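This website uses cookies to give you the best experience. By continuing to browse you agree to our use of cookies. Accept / Manage settings

Wrapping a Handle: What We Learned in One Semester

So our project was about grips! I know that sounds like the smallest topic in the whole class, and when I told my roommate she laughed, but hear me out. Pick up a racket or a bike or a hammer and the part you touch is the wrap. We wanted to know what makes one wrap feel good and another one feel like holding a wet sock.

There were four of us: me, Randi Nygård, Leif Nyberg and Bok-nam Heo. We started in September with a budget of 400 kroner, and most of it went on tape in the first week (oops). We bought two kinds, Rimell, which is thin and kind of slippery, and Camenzind, which is thicker and costs way too much. Leif also found an old roll with no label in a drawer and we kept that one in the running just to see.

The wrapping itself is harder than it looks. You start at the end, pull the tape tight, and go around at a slant so each turn covers part of the one before. If your angle drifts you get a gap on one side and a fat ridge on the other. My first try came out so lumpy that Bok-nam asked if there was something hidden inside it. Randi was the best at it by far. She turns the handle and keeps the tape still, and once the rest of us copied her our seams got a lot more even.

Then we asked people to hold the handles with their eyes closed and tell us which one they liked. We got 27 people to do it, mostly by standing outside the cafeteria and looking sad. The thick tape won, but by less than we expected, and plenty of people picked the mystery roll! What they complained about most was ridges. Even with the expensive tape, a bad overlap right under the index finger bugged them. Encarnación Villalobos, our supervisor, had warned us we were spending too much time on brands and too little on overlap, and yeah, she was right.

If I did it again I would mark the slant on the bare handle with a pencil first. I would also write down which handle was which, since we mixed up two of them halfway through and had to leave both out of the results. Njål Brekke in the year above us offered to lend us his notes on wrap spacing, and I wish we'd asked him sooner.

The dark wrap, with its bands overlapping all the way down:

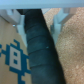
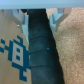 Prernby Student Workshop | Product Design Group

We still have half a roll of the Camenzind left, so if anybody in the group has a handle that needs doing, come find Randi. She's faster than me.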